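The Forstead Road

Malachy Conneely had driven the Hornard bus for eleven winters when the company wrote to say the route would stop in October. The letter was one page. It gave the number of passengers for the year, 1,064, and thanked him for his service.

He read it twice in the kitchen, put it in his coat and went to work. It was raining at the depot. He let Albertina Salgado on at the chapel, as he did most mornings, and waited until she had sat down before pulling away.

At the top of the hill he told her about the letter. She asked to see it, so he passed it back at the next stop. 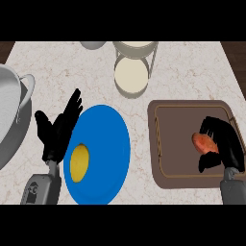
Albertina said the figure was wrong. She had gone to Forstead and back more than 500 times herself, and her sister nearly as often, so that left hardly anyone else, and what about the school lot?

"They don't count the school lot," Malachy said. "They've got passes."

"Then they should count passes."

He supposed they should. He changed down for the bridge. On the far side Ilídio Matos was standing in the lay-by with his dog and a bag of seed potatoes, and Malachy opened the doors.

"Is he on a pass?" Albertina asked.

"He pays," said Malachy. "The dog doesn't."

She took a pencil from her handbag and wrote something on the back of the letter.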